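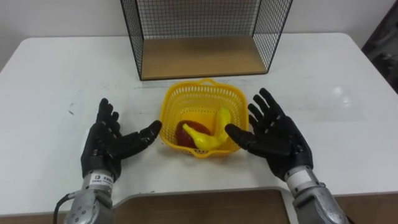

Small animal shelters lose a lot of cleaning time to cages that are hard to reach into, and our project looked at how the floor of a cage affects that time. We visited one shelter, Prydderch, which houses rabbits and guinea pigs. Most cages there have a wire floor, and staff put a mat on top. A black wire mesh cage with a light wooden floor panel is closer to what we wanted to test, as the panel gives the animal a flat surface and the mesh sides let air through. We did not look at cages with solid sides.

Method

We recorded 127 cleanings in March. Each one was timed from opening the door to closing it again. Half of the cages had a mat and the rest had a panel. Eifion Voyle, who runs the rabbit room, let us use his cleaning sheets to check our times.

Results

Panels were quicker to wipe but slower to dry. Mats had to be taken out and washed, and that added a trip to the sink. Urine soaked into the unsealed panels after a few weeks, so four of them were thrown away. The sealed ones held up better - the staff preferred them even though they are heavier.

Problems

We did not weigh the animals, and we mixed young and old rabbits in the same group. The sheets for one week were lost. A second visit would need a fixed cleaning order.

Reading time: 2 minutes

Comments

Hilleo: Which sealant did you use? Some are not safe if the rabbit chews the edge.

Ruso: We had the same trouble with panels going dark in the corners. Ended up cutting new ones twice a year.

Skonov: Did the guinea pigs go on panels too or only the rabbits?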